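3.2 Ceiling and air supply

The measurements were made in a single open workroom at the Wandbridge site. The room has no suspended ceiling over most of its area, and the ducts, conduit and cable trays are left exposed below the joists. Air is supplied through round spiral-seam ducts at two heights. We treated the upper and lower runs as separate branches, following the method of Vlachou, and balanced each one before the first day of logging.

Sound was recorded at 62 positions on a regular grid. At each position we took one reading with the fans at the normal setting and one with the fans off. Lighting was left on throughout, as the fixtures hang close to the ducts and their hum is part of what people in the room hear. Readings taken while anyone was talking nearby were dropped and repeated later the same day – this affected 195 readings over the whole study, most of them in August.

Bare ducts of this kind are cheap to install and easy to reach for cleaning, but they also give off noise along their full length (Figure 2). In the earlier survey at Trernberg the ducts were boxed in, so the two sets of results should be compared with care.

Figure 2. Exposed spiral ducts, lighting and cable trays at ceiling level.
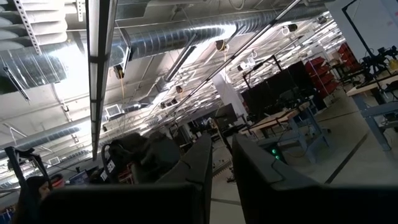
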